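Textile Care, Session 4: why clothes shrink (and why some don't)
Handout to go with my talk, 1 April 2019

Right, a few of you asked for this in writing after I galloped through it in February, so I've typed up my notes and tidied them a bit.

Let's start with cotton. When cotton yarn is spun and woven it gets pulled tight, and it stays that way until it meets water. Then the fibres swell, the tension lets go and the whole thing creeps back to the length it wanted to be all along. We call that relaxation shrinkage. Most of it happens in the first wash or two, so do measure your samples before AND after, please!

Wool is a different animal (sorry). Each fibre is covered in tiny scales, and if you give it warmth, water and a good shaking the scales catch on each other and lock. That's felting, and you can't undo it. I once felted a lovely Ibarra cardigan down to something that would fit a teapot, and I still think about it.

Polyester and nylon hardly take up water at all, so they mostly keep their size. What upsets them is heat. Creases set in at a high temperature are a devil to get out.

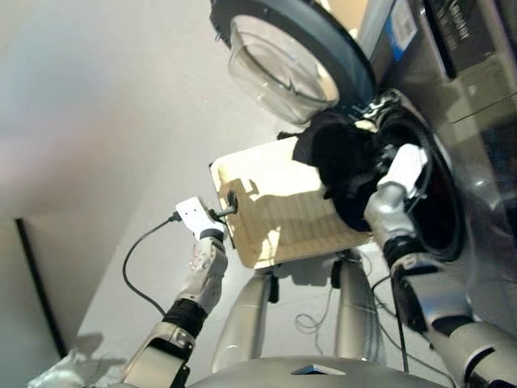 Now, dyes. Dark colours lose their loose dye early on, so wash them with other darks, inside out, on a cool programme. Rosalía Prieto has a good chapter on this in the course reader, page 237, and it's worth reading her bit on rinsing twice.

For next time:
Cut 2 squares of plain cotton, same size, and mark the warp direction on each.
Wash one at 30 and one at 60, dry both flat, then work out the shrinkage as a percentage of the starting length. Warp and weft separately!
Bring the squares with you. Visitación Pacheco is taking the practical half and she'll want to see them.

Spare cotton is in the Tumau box by the door.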